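Sac à linge à cordon Temik, gris-bleu
Réf. 1691 – Entretien et rangement du linge

Temik promet un sac « qui remplace le panier ». Nous avons des réserves. Un sac en tissu ne tient pas debout tout seul, et celui-ci ne fait pas exception : vide, il s'affaisse et se met en boule au pied du lit. Si vous cherchez quelque chose de présentable dans une chambre, passez votre chemin.

Reste l'usage pour lequel nous avons fini par le garder au catalogue : ramasser les vêtements qui traînent, serrer le cordon, descendre à la machine. Pour un pull ou un pantalon de jogging, rien à redire. Une housse de couette y entre aussi, à condition de la plier d'abord, et la fiche du fabricant oublie de le mentionner.
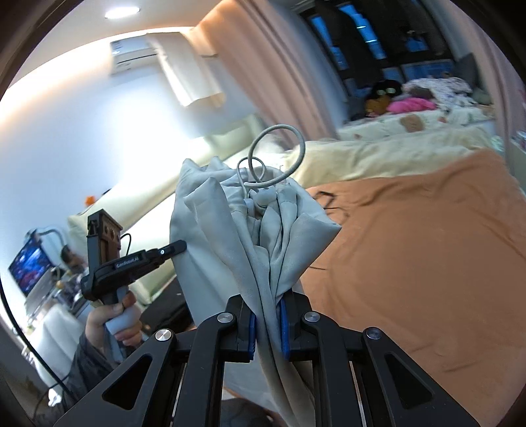

Le cordon est le point que nous surveillons le plus. Sur les modèles Horo, que nous ne vendons plus, la gaine se décousait au bout de quelques mois. Temik annonce une couture renforcée – nous attendons de voir. Sabina Matoušek, de notre atelier, en utilise un chez elle depuis avril et n'a rien eu à recoudre, mais un seul sac ne prouve pas grand-chose.

La couleur appelle la même prudence. Le gris-bleu est clair, il marque vite, et le lavage à 40 degrés conseillé sur l'étiquette nous paraît optimiste pour une tache de café.

Prix : 11 euros l'unité
Stock : 104 pièces
Lavage : 40 degrés, cordon noué
Séchage : à l'air libre, sac retourné

Avis client
Soon-im Moon : « Pratique pour la laverie. À la maison, j'ai repris mon panier. »

Voir aussi : filet de lavage Cisik, cordon de rechange vendu au mètre.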